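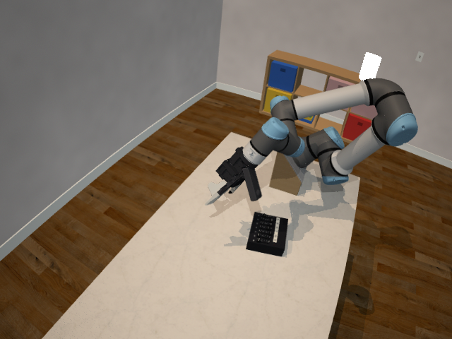 Tuesday, May 3, 2022

Dye day! The madder vat finally gave me the red I've been chasing since November. Batch 34, Waltdale fleece, alum mordant at the usual strength, and the skeins came out a proper brick red with no brown in it at all.

What changed: I kept the heat way down. Saranya Naidu has been telling me for months that I cook my madder to death, and I have been ignoring her for months. Today I held it at 150 F for two hours and never let it creep up. The old batches all went past 180 at some point (see my notes for 29 and 31, where I blamed the water). Sorry, water.

Recipe as run:
400 g wool, scoured twice
243 g ground madder root, the Pillai lot, soaked overnight
pinch of chalk in the bath
left to cool in the pot, rinsed this morning

I know that's a lot of root for the weight of wool. Next time I want to cut it by a third and see if the color holds. Meenakshi Achari thinks the second and third baths off the same root will be the pretty ones anyway — she got a lovely coral out of an exhausted bath last year and still has the swatch pinned over her desk. I saved the liquor in the lidded bucket, so please don't dump it!!

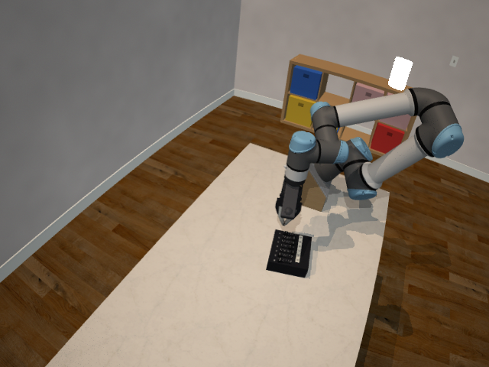 The Zodwood yarn went in alongside as a comparison and took the color much more unevenly. There are pale patches every few inches where the ties were. I had them too tight, my own fault, and I'd like to redo that one with loose figure-eights before deciding I don't like the yarn. The good parts are really good, a bit more orange than the Waltdale and with a nice shine to it.

Lightfast strips: cut six from each, half of every strip under card, taped in the south window. First look in two weeks.

Still to do:
weigh the dry skeins and fill in the batch sheet
ask Savavley if they have more of the same root, same harvest if possible
iron afterbath on one small skein, just to see (Saranya says purple-brown, I say mud)
new thermometer, the old one reads four degrees high in boiling water

Second bath goes on tomorrow morning, first thing. I can't wait to see that coral.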